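Posted Wednesday, November 26, 2025
By Liudmyla Zinchenko

Search this site Enter keywords Go

Mug handling moves to robot arms at Bandholm returns room

Bandholm, the mail-order tableware seller, has started using a pair of robot arms to handle returned mugs at its Skokstead warehouse, and the four people who used to do that work by hand are now splitting their shifts between the arms and the inspection desk.

The company confirmed the change this week. The arms, a setup the staff call Tetia, work across a teal table in the returns room. A worker puts a mug down, the arms practice or carry out the pickup, and the worker records how it went before the next one.
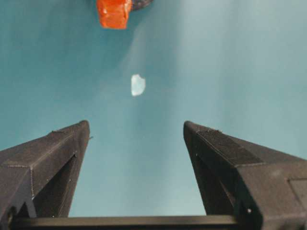
What happens to the people who did this job before?
They stay on at the same hourly pay. Two run the table on any given shift and the other two check returned goods for chips and cracks, and they trade places at the lunch break.

Bandholm said no positions were cut. It did say that it will not bring in the seasonal help it usually hires for the returns room in December, and that it expects the regular crew to cover the holiday period with the arms running.

Mugs were picked as the first item because they make up the biggest share of returns. The room took in 1,833 of them last month and 1,718 the month before. Each one has to be lifted, turned, checked and put back in a sleeve or set aside. Workers had complained of sore wrists by the end of a shift, and the complaint came up in two staff meetings last year.

Most of the handling time goes into approaching the handle from a usable angle. The crew spent the first weeks doing little else with the arms, running the same reach over and over and noting the tries that had to be stopped.
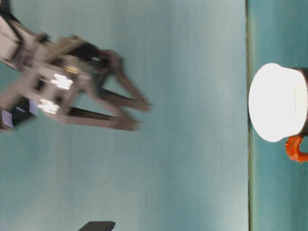
New duties, new training

Each of the four workers got a week of training on the table. They learned how to stop the arms, how to set up a run, and how to fill in the log. Kyei, the contractor that installed the equipment, sent a trainer for that week and now answers questions by phone.

The log was the hardest part to get used to, according to the crew. Under the old routine a worker wrote down only the broken pieces. Now every attempt gets an entry, good or bad, and a full shift is planned at 200 entries. Staff asked for a shorter form after the first week and got one.

Some of the crew miss the pace of the hand work, when they could talk across the bench while they sorted. The person running the table has to watch it the whole time. Bandholm has agreed to a ten-minute break every hour for whoever is in that seat.

The current round of work uses a white mug with an orange handle, placed between the two grippers.
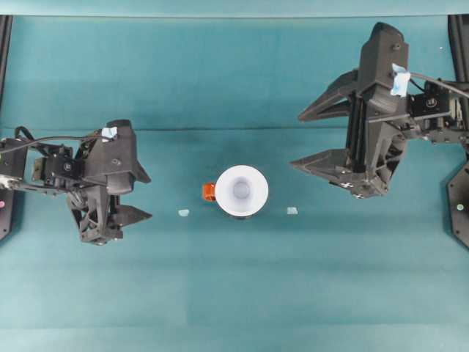 What has not changed

Inspection is still done by eye and by hand. A worker runs a thumb along the rim, looks inside for glaze faults and decides whether the mug can be sold again. Bandholm said it has no plan to hand that decision to a machine.

Packing also stays with people. The sleeves come in several sizes and many arrive torn, and the crew sorts through them faster than any equipment the company has looked at.

The schedule is the part still being argued over. Under the present plan the table runs during the day shift only. Management would like a second shift after the holidays, with one person at the table and one at the desk.

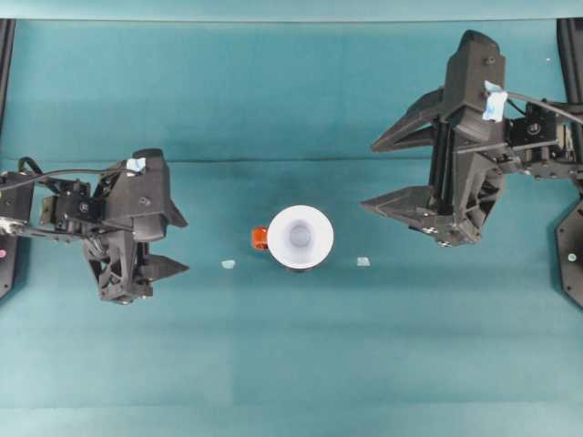
The crew has asked that nobody be left alone in the room during that second shift, and that whoever takes it be allowed to switch back after a month. Bandholm said it will answer both requests before the end of the year. Plates and bowls will stay on the hand bench until then.

Recent items
Skokstead warehouse road to close for resurfacing
Bandholm moves customer phone line to new hours
Wrist strain complaints lead to new bench heights
Bus stop outside returns building to get a shelter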